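Lumstead site, handheld gripper collection
Progress report to Irnov, second period
Aug 6, 2022

Status in short: on schedule for the practice guide, behind on the written sign-off procedure. Budget fine. Details below, in the order of your template, except section 4 which we merged into 3 since they asked the same thing.

1. What got done

3,313 episodes accepted into the shared set since January. Accepted means passed both checks (tracking and privacy), not just recorded. Rejects are logged separately, log is in the project folder.

Draft rules for operators went from a page of notes to something people can use. Main points as they stand now:

Marker plate fixed square to the gripper, checked before every session and again after any drop. No retaping in the middle of a session. If it moved, stop, recalibrate, start a new session number.

Cables off the walking path before anyone picks up a gripper. Loose cable on the floor is a stop item, same as a cracked finger.

Faces blurred before files leave the site machine. No exceptions for staff who say they dont mind.

Anyone wearing headgear keeps a clear arm's length from the next person. Wearers lose side vision and forget that they have.
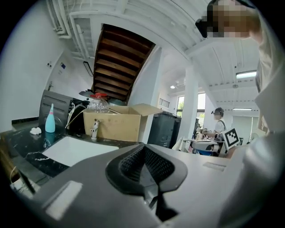 The arm's length rule got the most argument. Operators at Lumstead say it's too strict for shared counters, Leitner wants it stricter. We kept it as written and added a line for handover tasks, where two people have to be close by definition. For those: one person leads, says "yours" out loud, lets go only after the other says "mine". Sounds silly, people got used to it fast.

2. Two-gripper work

Started this period. Single gripper rules don't carry over cleanly. Long rigid objects are the hard part, because a small twist at one end gets to the other operator's hand before they see it. Current draft says slow approach, no pulling against the other gripper, and either person can call a stop without giving a reason. Finger wear also needs its own line in the guide. At the moment we inspect the pads at the start of a session only, and that is probably not enough for metal parts.

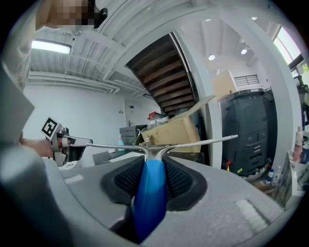 Two-gripper task with a metal T-shaped bar, Lumstead.

Still missing for this kind of task: an agreed way to label which gripper leads. Sureck proposed writing it into the file name. We would rather have it in the session sheet, file names get changed.

3. Problems and changes

Sign-off procedure is late. Three drafts went back and forth with Leitner over who can release a batch. Our position is that the person who recorded it can't be the one who releases it. Leitner agrees in principle but is short on people. Proposed fix is a swap, they release ours and we release theirs. Waiting on an answer.

Two sessions withdrawn after the fact, both for missing consent forms. Files deleted, deletion noted in the log. Consent is now checked before the gripper is switched on instead of at the end of the day.

Housekeeping at the site is the weak spot. Rule is written, following it is another matter. Next period we want a five minute floor and counter check on the session sheet, initialed.

5. Next period

Finish sign-off, with or without the swap. Send version 3 of the guide to Irnov and Sureck for comments. Pad inspection interval for metal parts. Decide lead labeling.

Need from you: a yes or no on sharing the reject log with Sureck. They asked twice. We have no objection but the agreement doesnt cover it as worded.

Spending table attatched separately.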